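Meuble-vasque Flaletti : avis du service d'essai de Waltia

Ce site utilise des cookies afin de mesurer son audience et d'améliorer votre navigation. En poursuivant votre visite, vous acceptez leur utilisation. Accepter – Paramétrer – En savoir plus

Publié le 16 mai 2019

Le service d'essai de Waltia a examiné le meuble-vasque Flaletti, distribué par la maison Jindine et proposé au prix public de 812 euros, robinetterie comprise. Ce modèle s'adresse en priorité aux résidences meublées et aux petits établissements d'hébergement, pour lesquels la facilité d'entretien constitue un critère de choix déterminant. Le présent avis porte sur la vasque, son plan et les usages courants du poste de toilette.

Le montage a été effectué conformément à la notice. Celle-ci est claire dans l'ensemble, à l'exception du raccordement de l'évacuation, dont le schéma est trop réduit pour être lu sans effort. Il convient de prévoir un dégagement de 40 cm de part et d'autre du meuble. L'opération a demandé environ 300 minutes, réglages compris, durée supérieure à celle qu'annonce le distributeur.
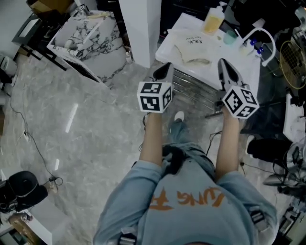
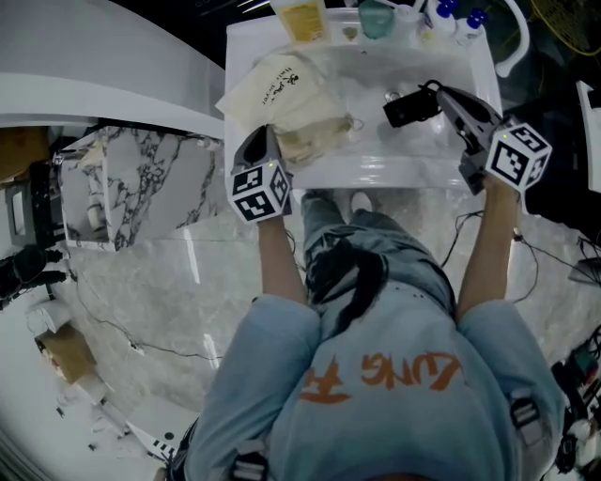
L'entretien quotidien est le point fort du produit. La cuve se nettoie à l'éponge douce et au savon neutre, sans recours à un détartrant pendant la période d'essai. Les angles intérieurs retiennent peu les dépôts. Le plan offre en outre une surface de pose appréciable : les flacons de toilette trouvent place le long du bord arrière, de même qu'un petit porte-savon rond, et une serviette pliée peut être posée à gauche de la cuve. Le bec courbe, implanté à droite, laisse libre la partie centrale du bord. Cette disposition est à signaler aux utilisateurs habitués à un robinet central – le geste demande un temps d'adaptation.

Plusieurs réserves doivent néanmoins être formulées. Le plan ne comporte aucun rebord antidérapant, de sorte que les flacons légers se déplacent lorsque l'on essuie la surface. Le blanc brillant fait apparaître les traces de calcaire dès le lendemain du nettoyage dans les communes où l'eau est dure. Enfin, la bonde chromée fournie est d'une qualité correcte, sans plus, et son joint a dû être repositionné une fois.

À titre de comparaison, le modèle Martens, vendu 400 euros sans robinetterie, présente une cuve plus profonde et un plan nettement plus étroit. Il conviendra mieux aux pièces exiguës, au prix d'un rangement de surface très limité.

Le service d'essai émet un avis favorable, assorti des réserves ci-dessus. Une révision de la notice est annoncée par le distributeur pour le mois de juillet ; le présent avis sera mis à jour après examen de la nouvelle version.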